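Closing date for applications: 16 May 2026

# Bedroom Clearing Assistants, Trodville (part-time, fixed term)

Filovum runs a household tidying service in Trodville and the villages on the Budier road. We are recruiting assistants for the children's and shared bedroom work, which is booked separately from kitchens and is done by its own crew. The posts are part-time at 20 hours a week and run to the end of March, with a review before that date.

## The work

A bedroom job is a surface job first. Most of the loose items in a family bedroom end up on the beds, and the bed is where we start. The assistant clears the quilt or bedspread item by item, puts each thing into one of four groups (rubbish, kitchen, belongs in this room, ask the client), and then makes the bed. Floors, shelves and drawers come after that and are listed on the job sheet if the client has asked for them.

The items are ordinary and mixed. A single quilt may hold a snack bag, a phone and pieces of flattened cardboard, with a second bed behind it that has its own pillows and soft toys to be set straight.
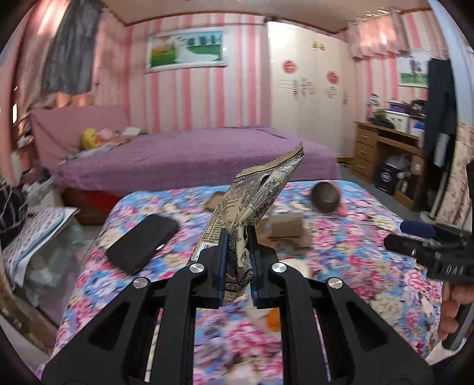 Several applicants in the last round asked whether a crumpled bag should go straight into the rubbish group, and one of them, Milošević, wrote that in her last post every food bag was opened and checked first, that it took seconds, and that she would want to go on doing it. She was told that this is also our rule. Bags and packets are checked for contents, clips, coins and small toy parts before they are thrown away. Cardboard is kept flat and goes with the paper recycling unless the client has marked it to be kept.

Standard visits last two and a half hours, including the walk-round with the client at the start and the sheet at the end. Assistants work in pairs. One clears and the other sorts and carries; you change over at the second bed or at the halfway point, whichever comes first.

## Duties

1. Read the job sheet and confirm with the client which beds, shelves and surfaces are included.
2. Clear each bed from the foot towards the pillows. Lift items, do not sweep them together. Small pieces get lost in the folds of a patterned quilt, so run a flat hand over it before pulling it straight.
3. Set phones, chargers, glasses and medicines aside on a hard surface, in view, and tell the client where they are. Do not switch on, unlock or charge any device.
4. Sort by type and weight. Mugs and bottles leave the bed early, with caps checked, and are carried upright to the kitchen. Trays, frames and other flat items are stacked on the nearest shelf. Slippers, plush items and cloths are left until last, as they do no harm where they are. 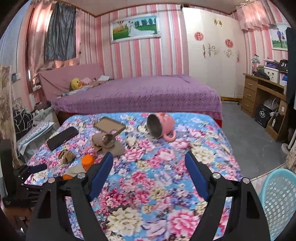
5. Make the bed. Bottom sheet tight, quilt square to the mattress, the same drop on both sides where the wall allows it. A bedspread that is meant to cover the base should reach the same height along its whole front edge.
6. Return soft toys to the pillow end. If the client has given an order for them, it will be on the sheet.
7. Bag rubbish and recycling separately, and take both to the household bins.
8. Complete the sheet: start and finish times, surfaces done, items in the "ask" group, anything found damaged. Both assistants sign.

## What we need from you

- Able to bend, kneel and reach across a double bed for most of a visit.
- Able to carry a full laundry bag down one flight of stairs.
- Clear handwriting, or willingness to print.
- Comfortable working in a home while the family is there. Children may be in the room, and may be on the bed. Work on the other bed and come back.
- A basic criminal record check. We apply for it and pay for it.

Experience in housekeeping, care work or hotel work is useful but not required. A driving licence is not required for Trodville. For the Budier road villages the pair travels in the company van, and at least one of the two must be able to drive it. Say on your form if you can.

We do not provide deep cleaning, pest treatment or carpet washing, and assistants are not asked to do them. Clients who need these are referred elsewhere.

## Training

Training takes place over four paid sessions at the Filovum unit. The first covers sorting and the sheet. The second and third are bed-making against the clock, with single, bunk and double beds, and the fourth is a full room set out to a test plan. The target for the test room is 45 minutes for a pair, with no item placed in the wrong group. Pairs who run over may repeat it. Pairs who put an item from the "ask" group into rubbish must repeat it.

After training you will shadow an existing pair on two visits before you are given your own rota.

## Terms

Hours are offered in blocks between 9.00 and 15.00, with a small number of late afternoon visits during school holidays. The rota is sent out two weeks ahead. Travel between visits counts as working time. Aprons, gloves, bags and labels are supplied. Please wear flat indoor shoes, kept for visits only, and no rings or bracelets that could catch on knitted bedding.

Pay details and the full contract terms are in the applicant pack, reference 304. Leave is given in proportion to hours.

## How to apply

Ask for form 181 at the Filovum desk in Trodville, or have it posted to you. Complete both sides. On the second side there is a short written task: you are given a list of things found on a bed and asked to put them into the four groups, with a few words on any you were unsure about. There is more than one acceptable answer for several of them.

Return the form by hand or by post so that it reaches us by the closing date. Shortlisted applicants will be invited to a half-hour practical with one single bed and one box of mixed items. Bring your indoor shoes.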